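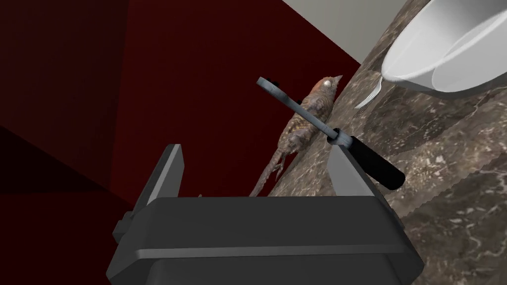
*Slide 1. Simulated gripper at the counter, Clerska trial scene. Bird, bowl, fork, hand tool.*

**Open with:** the gripper is holding nothing. So far it has cost us nothing either. I would like you to enjoy this stage while it lasts.

(Wait. If no laugh, move on briskly.)

**What we asked for**

- One arm, one gripper, one bench. Suleiman Oyelaran wanted two arms. Suleiman always wants two arms.
- The Penumberg quote came to £1,298 for the gripper. Nice number. Say it slowly.
- Then the mounting plate, cables and carriage, and we're at £2,014. The carriage is from Warnurholm, by a route I can only assume is scenic.
- The arm is on a separate sheet. Don't open the separate sheet before the coffee.

**Why simulate first**

Point at the tool on the slide: fat round handle, thin shaft. Then the fork, with the bowl over part of it. Then the bird. A gripper that suits one of these may be hopeless with the next, and I'd like to learn that before we sign anything.

Ogunleye will sell us spare fingertips at £200 a set. In simulation I can change them all afternoon for free. Onyekachi Dauda has asked me to say "free apart from Onyekachi's time". Fine. Said.

**The ask**

- Approve 8 weeks of simulated trials, starting in May.
- Hold the gripper money, don't spend it. (Look at Suleiman here.)
- Put one set of spare fingertips in this year's budget.
- Decide on the arm when we have grasp results for every item on the counter.

**If they ask about renting:** we looked. The deposit was more than the gripper, and they wanted it back clean.

**If they ask when it pays for itself:** go back to slide 1 and talk about the fork.

Hand over to Onyekachi for the demo. Laptop charger is in the blue bag.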